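Hotport Salon Standards Group — Minutes, June 7, 2021

1. Lash tint patch tests
Records from the Marino branch reviewed: 652 tests logged, 6 reactions, all mild. Test interval stays at 48 hours before treatment.

2. Brow lamination
Grirus setting lotion approved for use at both branches. Open sachets to be discarded at close of day — no carryover.

3. Stock
Order of 200 disposable brushes agreed. Drirnamthorpe branch to confirm delivery.

4. Next review: November. 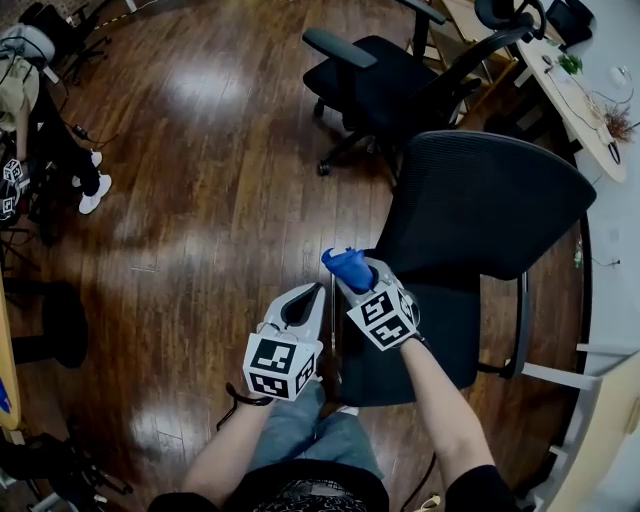 Does a returning client need a new patch test?
Returning clients are retested if the tint brand has changed.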